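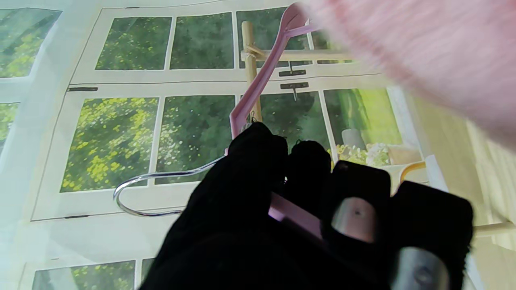
Pink plastic clothes hanger, held near its lower part

Projects > Civil Defense Records > Take Part

About Catalog Projects Contact

Call for participants: Sandberg siren logs

The Sandberg siren log project needs 10 transcribers to begin in July. The logs cover the county's outdoor warning tests from the early Cold War. Each sheet gives the siren number, time of test, wind, and the listener's remarks.
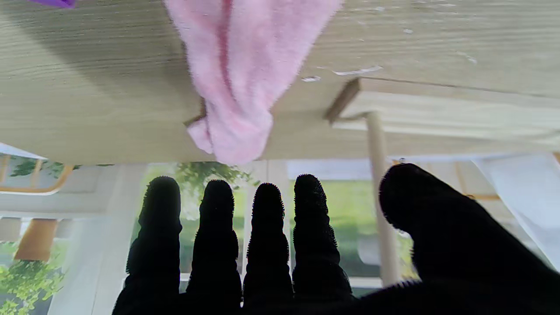 The series has 154 log books. Work is remote and unpaid, in batches of 10 sheets. Transcribers enter text exactly as written — misspellings included — and mark unreadable words with a query. Training is by video call on Tuesday evening.

Applicants need a computer and must be able to read cursive. No background in history is required.
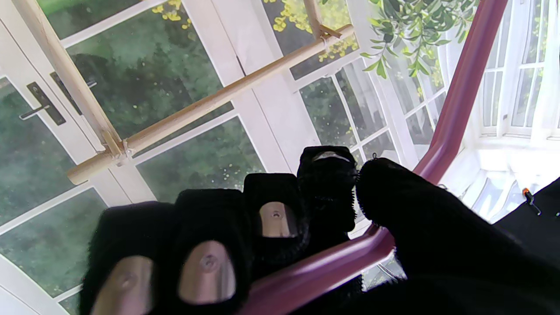 White-framed French doors and windows

To apply, send a short note and a transcription of the test sheet to Idun Magnusson, project office. Batches are checked by a second reader before release.

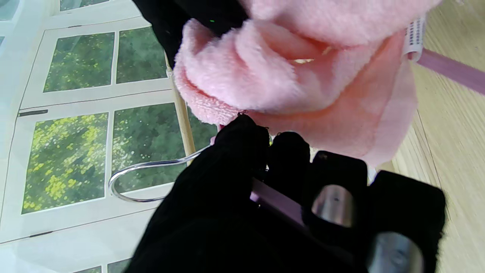 Margit Engström asked whether place names should be changed to their modern form. They should not — modern names go in a separate field, filled in later by the editors.

Recent items
Shelter supply lists: index now open
Block warden cards, part two
Reading room hours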